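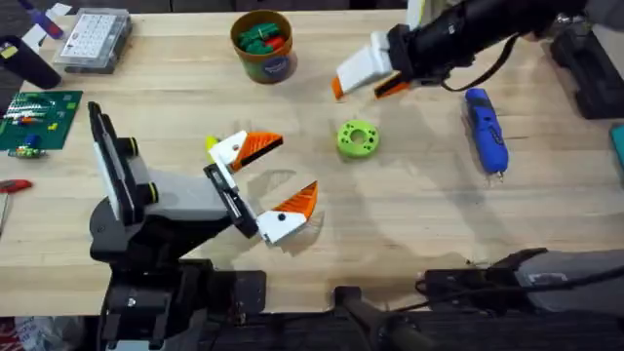
Maritza Betancur says oil it, wax it, put every loose part in a lidded box and quit asking the internet. Her words, more or less. She has a point about the boxes. Not sold on the oil.

Trilley Community Help > Workshop & Garage > Benches

Butcher-block workbench, how do you finish it AND keep stuff off it?

Posted by villanueva_bench

OK so two problems, one post, sorry if that's against the rules here.

Problem one. Light wood top, butcher-block style, glued strips. It was bought unfinished as far as I can tell. No sheen, water soaks in fast (tested with a wet fingertip, left a dark spot, dried fine). Work on it is all small assembly. Printed plastic parts, screws, a circuit board now and then, a bit of glue. No sawing, no food. Half of what I read says mineral oil and the other half says never mineral oil. The board guy at the hardware store in Trorkthorpe said hard wax oil and wanted me to buy a can that cost more than I was planning on. I don't want anything that leaves a film on plastic parts or transfers to a board sitting on it. Don't want it glossy either, I look down at this thing all day and glare is murder.

Problem two. The clutter. Clear organizer box with a grid label on the lid, great, that works. Everything that does NOT live in the box is the problem. Stuff ends up along the back edge, then along the left side, then there's a working patch in the middle that gets smaller every day. Bare boards are the worst, they just get put down wherever. I've got a limit of maybe one shelf, the wall behind isn't mine to drill into.

Bench was $700 delivered so I'd like not to wreck it. Also cables. Any way to deal with cables that doesn't involve sticky clips? The sticky ones fall off the raw wood in a week, wich I guess ties back to problem one.

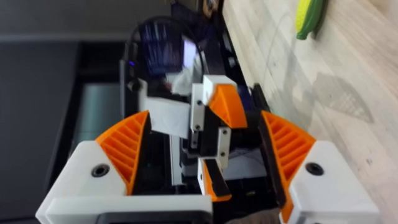
Toward the back, monitor and the black cable that loops over it.

That cable is the one I'd start with. Yes I know it could be shorter. What do people use?

Thanks in advance. Will answer questions tonight after 9.

Oletti

Finish first, then clutter. You can't do it the other way round, you'll have to clear the top anyway.

Skip mineral oil. It's for cutting boards. Never really cures, stays a little greasy, and on a bench with plastic and electronics you'll be wiping parts down forever. Hard wax oil is good, your store guy wasn't lying, but a small can goes a long way and you don't need the fancy one. Read the label for "matte." If it doesn't say matte it won't be matte.

How I did mine:

Everything off. Everything. Underneath too.
Vacuum, then wipe with a barely damp rag. Let it dry.
Sand with the grain, 120 and then 180. Stop at 180. Going finer closes the wood up and the oil just sits on top.
Vacuum again. Wipe again, dry rag this time.
Oil goes on THIN. Thinner than that. Work a patch the size of a cookie sheet, rub it in, wipe off all the extra before you move on.
Wait however long the can says. Second coat same way.
Do the underside and the end grain. People skip the underside and then wonder why the top cupped.

Two coats is plenty. I've seen someone post 5 coats on here and it looked like a bowling alley.

Rags - lay them flat outside to dry, or drown them in a metal can of water with the lid on. Do not ball them up and toss them in the trash. They heat up by themselves. Real fires start that way. Not kidding around on this one.

Leave it alone for a few days after, longer if the can says so. Anything rubber sitting on it too early can leave a mark. I have a perfect outline of a mouse pad on mine.

For the board, get a mat. Proper ESD mat with a ground cord, not a placemat. Board only ever goes on the mat. Doesn't matter what finish you use then.

Cables: screw-on clips, the kind with one little screw. Put them on the back edge or the underside where you won't see the hole. If you hate holes use hook and loop wraps around whatever's already standing there and leave slack anywhere something has to move. A tight cable is worse than an ugly one.

villanueva_bench (original poster)

Super helpful, thank you. Did not know about the underside. Or the rags, yikes.

Follow up on clutter before I buy anything. 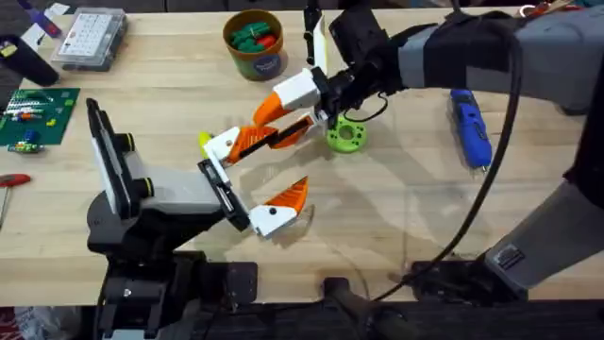

Tools are a different animal from parts, I'm figuring out. Parts I can box. Tools I use for ten seconds and put down and then use again. Take the blue cordless screwdriver, lying on the wood a hand's reach from the green ring, bit pointing off toward the front corner. Is that put away or is it not put away? It's where you'd want it if you're going to pick it up again. But it also takes up a whole diagonal chunk of the good area, and it's one bump away from rolling. I tried a drawer, and what happened is the drawer stayed empty and the driver stayed on the bench. I tried a magnetic strip, too weak for anything with a motor in it.

So do I build a holster kind of thing? Or mark a parking spot with tape? Tape on fresh oil sounds bad.

Also the front edge. Cables going down over the front, does that wear through the finish? Seems like it would over time.

Oletti

No tape on fresh oil. Give it a month, then painter's tape only, and peel it in December when you swap things around or whatever. Don't leave it for years.

Front edge, yes it wears. Round it over a bit when you're sanding, just knock the sharp corner off by hand with the 120. Soft edge holds finish better and it's nicer on your forearms.

Maritza Betancur

Since I got quoted at the top of this without being asked, fine, here's my two cents. Typing on my phone so bear with.

I never said mineral oil. I said oil. Hard wax oil IS oil. Oletti's steps are right, I'd just add test it on the underside first. Some woods go a lot more yellow than you expect and if you like the pale look you'll be sad. There are ones with a touch of white in them that keep it lighter.

Now the clutter, which is the real question imo.

Stop thinking about storage. Think trays. Shallow, 2 inches deep tops, one per job. Whatever you're building, all its parts go in its tray. Job's on hold, tray goes on the shelf. You get one shelf, so you get however many trays fit on it, and when it's full you finish something. Sounds harsh, works great. I used cafeteria trays from a restaurant supply, ugly brown, indestructible.

Screwdriver: block of scrap with a hole in it. Bit down in the hole, handle up. Drill the hole so the driver drops in loose, you don't want to wiggle it out every time. Block goes on the side of your good hand, towards the back. Heavy scrap so it doesn't slide, or put rubber feet under it (after the oil cures, see mouse pad above). Took me one evening and I never lose mine now. Well. Less.

Tall round containers are the sneaky ones. They look tidy. They look like storage. But anything in a tube gets buried, you dump the whole thing out to find one piece, and there goes your working patch.

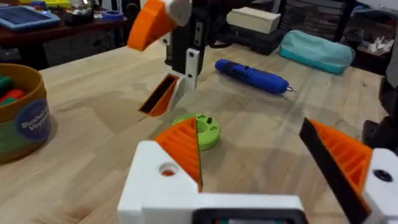 Bushel o' Veggies tub on the left, lime-green disc on the wood.

A tub like that is fine for stuff where you don't care which piece you grab. Toy vegetables, go nuts. Screws, inserts, little pegs, no way. Those go flat in the box with the grid on the lid, and fill the grid in with pencil so you can change it.

And write on the trays. Masking tape and a marker. I know you think you'll remember.

One thing I'd argue with above - the ESD mat. Good advice, but get one smaller than you think. A big mat turns into the new dumping ground. Mine is just bigger than the biggest board I handle and that's deliberate.

rte_500

just put a sheet of glass on it lol. easy to clean

Oletti

Please don't put glass on it. Loud, slippery, glare (he said glare), and every screw you drop goes skating.

villanueva_bench (original poster)

Yeah no glass. Going with hard wax oil, matte, test on the underside first. Two thin coats. Rounding the front edge. Trays ordered, the brown ones, and there's a chunk of scrap here heavy enough for the driver block.

Still undecided on cables. Screw clips under the back edge probably, hook and loop everywhere else. If anyone has a brand of wraps that doesn't shed fuzz all over everything pls post it, the last roll I bought was terrible.

Maritza, sorry about the quote. You did say quit asking the internet though.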